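Oct 31, 2024

Okay friends, a thread about the little blue table upstairs by the railing, because so many of you asked about it after I mentioned it in July and I promised I'd get around to it (and then, well, you know me). 🧵

1/ Some background for the new folks! We moved into the Stemenville place with nowhere to put anything down. Every bag, every bottle, every bit of mail landed on the stairs, and I got very tired of stepping over my own life on the way to bed.

2/ So the landing got a table. It's light blue, it's plain, and it sits right up against the black railing so you can look down to the lower floor while you sort things out. I love it more than is reasonable. 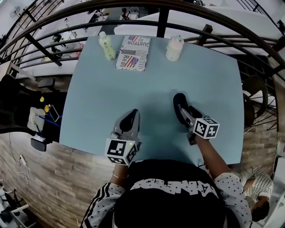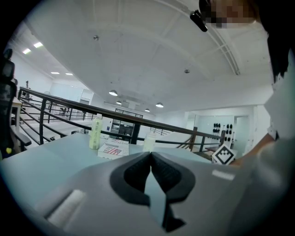 3/ I found it at a secondhand barn out in Pramolcombe, priced at 40 dollars, and Renzo Caputo (dear man, he runs the place) let it go for less when I told him how far I'd driven. He even helped me get it into the car, which took the two of us and a good deal of language.

4/ The rule up here is simple: anything that comes up the stairs stops at the table first. Bottles get their caps checked. Reading gets read or recycled. If it's still there by bedtime, I have to make a decision about it, and I'm not allowed to decide "tomorrow" more than once.

5/ I did break that rule last week. Twice. We don't need to go into it.

6/ A few of you wanted to know about size. Please measure your landing before you fall in love with anything! I wanted a big Björklund one so badly, and it would have stuck out 9 inches past the top step. I stood there with the tape measure for ages hoping the number would change.

7/ For cleaning I use a damp cloth and a drop of dish soap, that's all. My sister swears by a spray called Dudix and she may well be right, but I have 16 half-used cleaners under the sink already and I am trying to be good.

8/ Oh, and chairs! Somebody asked if the dark one with the round back came with the table. It didn't, but I think they look as if they've known each other for years. The thin legs help, I wouldn't want anything chunky next to that railing.

9/ Next up is the shelf at the bottom of the stairs, which has been "nearly done" for so long that I've started dusting around the pencil marks. If you've got a landing table of your own, send me a picture, I'd love to see where everybody else's bottles and papers end up!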